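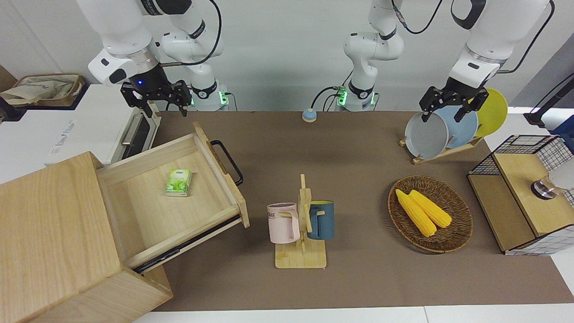 Working rules for the two-arm kitchen bench
Progress report to Fondmont, March

We have a rulebook! It is short, it is in plain language, and the people who run the bench every day wrote most of it. When Fondmont agreed to fund this work, our safe practice lived in three notebooks and a lot of shouting across the room. I'm very happy to report that the second draft is now in daily use on the Wiriya bench.

What the rules cover so far

Both grippers stay in view of the operator before any motion starts, and the operator says out loud which arm will move first. A drawer is either fully shut or fully open when an arm works near it. Half-open drawers gave us more near misses than anything else in the log, so this one went in early.

Dishes get their own page. Plates go upright in the rack, and an arm comes at them from overhead with its fingers open. Mugs hang on the tree with enough room for a finger to get past the handle. We argued for a long time about cables (we still do), and the draft now says that every wrist cable is checked through its whole reach at the start of a shift — a slow job, but the operators asked for it themselves.

The numbers

We logged 3108 runs under the old habits and 1356 under the new draft. Of the new ones, 1148 went through with no rule broken and no stop called. I would love to set that beside the older figure, but the old notebooks didn't record stops in the same way, and I don't want to claim more than we know. From here on every stop gets a line in the log, even the silly ones.

What is still open

Marianna Wysocka is rewriting the section on handing control from one operator to the next. Her first version ran to four pages and people skipped it, so the new one has to fit on a card. The Zorner bench will try it before we do.

We also have no good rule yet for soft items such as cloth liners. The current text says "use care," and that helps no one. Jorkarero has offered to share its checklist, and we'll test it alongside ours.

Money and time

Spending is on plan. We have 1115 dollars left in the printing and training line, and I'd like to move it to a second half-day session for new operators — the first was full and the questions were excellent. Please let me know if Fondmont needs a formal request for that change or if a note in this report is enough.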